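# A visit to the Jirano scoring stage

January 3, 2021

I had wanted to see a scoring stage since I started collecting soundtracks, and in September I finally got into one. Jirano opens its building to the public for one afternoon a year, with 100 places, and I had put my name down early.

Vimala Alva met our group at the front desk. She books the players and has worked on the stage for nine years. The main room is smaller than I expected, with a high ceiling and wood panels that can be turned to make the sound brighter or duller. She had one of the technicians turn a row of them while Tharun Subramaniam played the same few bars on the cello. The difference was easy to hear from the back wall, less so up close.

The strings were set out for a session the next morning. We were asked to keep off the cables and leave the music stands alone.
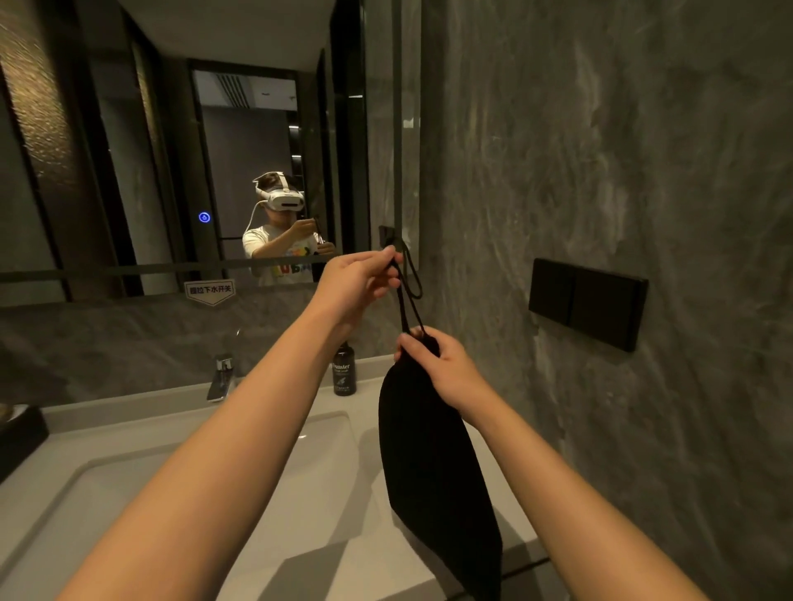

Upstairs is the control room, where Kumaresan Rao was mixing a cue from a sea picture called Hullico. He played it first with the orchestra alone, then with the click track the players hear in their headphones. I preferred it without the drums, which had been added later at the director's request. He kept his own opinion to himself.

The last stop was the tape library — 2,000 reels, most of them from the Thevar films. Only 1,124 have been copied to disk so far. Indira Menon runs the transfers and let us hear a main title from an early one, with the composer talking to the brass section before the count. I would have stayed another hour for more of that.

Tea was served in the corridor. The shop had a few records but no Thevar scores, and Indira said the rights are still being sorted out. Parking is behind the building and fills up early.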